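Search this site
Enter keyword Go

ROOM INSPECTION CHECKLIST, WITH COMMENTS
Supply and sorting room, ground floor, Wolov building
Date: 15 Mar 2019
Inspected by: Danica Zelenák
Copy to: Boris Šindelář, Rosalie Kaufmann

OK = fine. FIX = needs work, see comment. N/A = skip.

1. EXITS AND WALKWAYS

1.1 Door opens fully - OK
1.2 Path from door to sink clear - FIX. Two flattened cartons leaning on the wall again. Took them out myself. Please break down and carry out same day.
1.3 Exit sign lit - OK
1.4 Floor dry, no curled mats - OK. Mat by sink is getting thin, not urgent.
1.5 Nothing stored on top of radiator - OK this time.

2. ELECTRICAL

2.1 Outlets, no cracks or scorch marks - OK
2.2 Outlet by sink trips on test - OK, tested twice
2.3 Power strips not chained - FIX. One strip plugged into another behind the shelf. Boris to get a longer one. Seperate them until then even if it means unplugging the kettle.
2.4 Cords off the floor - OK mostly. One by the window needs a clip.
2.5 Ceiling lights - OK, no flicker

3. SINK AND CLEANING SUPPLIES

3.1 Drain runs freely - FIX. Slow. Somebody has been at it with Drano, bottle was left on the rim with the cap loose. Cap tightened, bottle moved to locked cabinet. Do not add more. Libor will take the trap off Monday.
3.2 Chemicals locked, labels readable - FIX. One spray bottle with no label. Dumped it (outside container, not the slow drain). Label them or don't fill them.
3.3 Gloves in stock - OK, medium and large. Small is out.
3.4 Paper towels - OK
3.5 Soap dispenser - FIX, pump sticks

4. SORTING TABLE

4.1 Table steady, no rocking - OK
4.2 Surface clean - OK. Wipe along the seam too, crumbs and dust sit in there.
4.3 Organizer, cracks and sharp corners - see comment
4.4 Hygiene items still wrapped - see comment
4.5 Markers capped and put away - see comment
4.6 No food or drink - OK

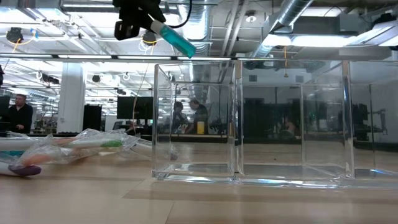 Toothbrushes for the family kits get packed off this table so I'm fussier here than anywhere else. Rule stays the same, they stay wrapped until the person packing has clean hands and a clean surface. Brushes here are in their clear plastic, but it's crinkled and the ends spread out in folds, with a long white handle sticking out toward the organizer. Tuck the ends under or get a clip on it. Any wrap that has a hole in it, the brushes come out of the kits and go to the cleaning bucket for grout and taps. No judgement calls on that please.

Organizer: clear acrylic so edges are hard to see if you're reaching across fast. Ran a gloved finger down the corners and rims, no chips, no cracks. OK. Both sides to be washed with warm water and dish soap before brushes go in, then air dried. No window spray, it clouds the plastic and leaves a smell. Lift it from the base with two hands, don't drag by one wall.

Markers: not in with the toothbrushes. Ever. Teal one, black one, don't care. Ink gets on the bristles and the whole kit is wasted. Use the cup on the shelf by the door.

5. SHELVES AND STORAGE

5.1 Shelving fixed to wall - OK
5.2 Heavy boxes low - FIX. Shampoo carton on top shelf, weighs 31 lb by the label. Zuzana and I got it down. Stays down.
5.3 Oldest stock in front - FIX. Toothpaste is backwards, newest in front. Needs someone for half an hour.
5.4 Step stool, feet and hinge - OK. Rubber foot replaced since last time, thank you whoever.
5.5 Gistier bins, lids close - OK, 1 lid cracked, still closes. Replace when we order next.
5.6 Gap under ceiling kept clear - OK

6. FIRE AND FIRST AID

6.1 Extinguisher in place, gauge in green - OK
6.2 Inspection tag current - OK
6.3 First aid kit complete - FIX. Short on band-aids and no tweezers. 14 band-aids used and nothing in the log. Write it down even if it's just a paper cut.
6.4 Eyewash bottle in date - OK, runs out end of next month. Order now.
6.5 Emergency numbers posted - OK but faded, Rosalie reprinting

FOLLOW UP

Boris - longer power strip, cord clip by window
Libor - sink trap, soap pump
Rosalie - numbers sheet, eyewash, small gloves, band-aids, tweezers
Zuzana - toothpaste the right way round, clip for toothbrush wrap
Everyone - cartons out, label spray bottles, markers in the cup

Recheck in 5 days, only the FIX lines. Will do 2.3 and 3.1 first becuase those are the ones that bother me. If yours is done early, initial it on the paper copy on the back of the door, pen is on the string.

D.Z.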